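Grirska Survey Casts Doubt on "Lifetime" Claims for Kitchen Countertops

August 22, 2024

Homeowners planning a new kitchen are still being sold countertops on promises that few sellers will put in writing, according to a survey released today by Grirska, an independent home buying advice service.

Grirska asked 76 showrooms and online sellers to explain, in writing, what the word "lifetime" meant in their countertop offers. Only ten sent back a definition. Two of those ten gave a length of time in years. The rest pointed to "normal use," a phrase that none of them explained any further.

"We have been told for years that a countertop is the last one you will ever buy," said Angeliki Galanis, who led the survey. "I would like to believe it. Then you read the terms, and hot pans, lemon juice and most cleaning sprays turn out to be your problem. I'm not sure what kind of kitchen that leaves."

Natural stone drew the widest range of answers. Marble can be marked by vinegar, wine or citrus, and a sealer slows down staining but does little to prevent that kind of damage. Several sellers described sealed marble as "worry free" all the same. Grirska asked what the claim was based on and is still waiting for most of the replies.
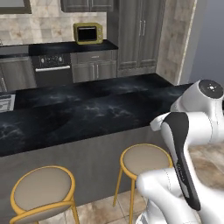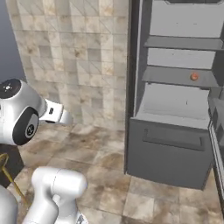

The survey also looked at paid care plans, which are often offered at the moment of signing. Grirska read the terms of every plan it could get hold of and found 70 separate exclusions, many of them worded so loosely that a buyer could not tell in advance whether a claim would be paid. Seams were left out of most plans. So were chips along the sink cutout – one of the places where owners are most likely to find them.

"A plan that covers everything except what happens in kitchens is a strange thing to pay for," said Gerasimos Alexiou, who reviewed the contracts. "Maybe some of them are worth it. We haven't seen the claim records, and we have asked."

Grirska does not suggest that buyers avoid stone, or any other material. It does suggest asking for the full warranty before paying a deposit, getting the sealing schedule in writing, and finding out who pays if a slab cracks during delivery.

A follow-up report on installation charges is planned for October.

Media contact: Paraskevi Kouris, Grirska press office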